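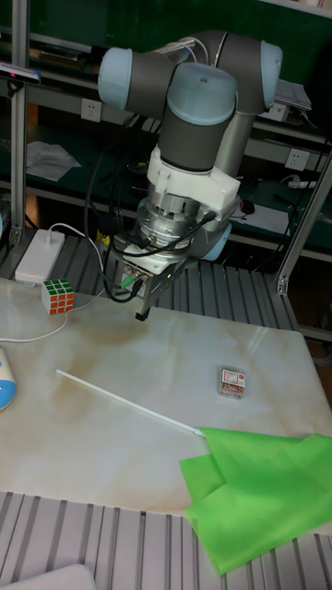

Ten to six and Urmila still hadn't packed.

"Just the small stuff," Edit had said. "Whatever's on the marble one. Van goes at six, I mean it."

So. The small stuff. Rubik's cube first, into the coat pocket, where it dug into her hip. Green squares on top. Her brother used to peel the stickers off and swear blind he'd solved it. Thirty-nine seconds, he said. Liar.

Power bank. White cable trailing off the side, she wound it round her hand, too tight, unwound it, did it again. Was it charged? No time.

The little box with the red and cream card inside. She turned it over twice. Ha-neul had paid 500 for that at the Follamau fair and never once opened it. Kept it flat, always flat. Fine. Flat, then, between two jumpers.

The phone went. Zoriana.

"Are you out?"

"Nearly."

"Urmila."

"I said nearly!"

Which left the flag. Bright green, thin white stick, all folded over on itself and hanging off the corner of the table like washing. They'd carried it the whole way down from Drunwood that September, taking turns, arms aching, rain going sideways. 800 people on the road and Ha-neul at the front shouting the wrong words to the song. Nobody minded. Then the bridge at Vollside, and after the bridge no Ha-neul.

She rolled it. Stick wouldn't fit the bag. Tried it cornerways. Tried it with the zip open. Looked at the papers piled on the green shelves and thought, leave them, let them have teh papers.

Five to. Horn outside, two short ones.

She could snap the stick. It was only a stick. She got both hands on it and felt it start to bend and stopped.

Horn again.

Down the stairs then, bag banging on the rail, cube in her hip, the door left wide open behind her and the flag stuck out the top of the bag, comming undone a bit more on every step. Edit saw it from the drivers seat and didn't say a word. Just leaned over and wound the window down to make room.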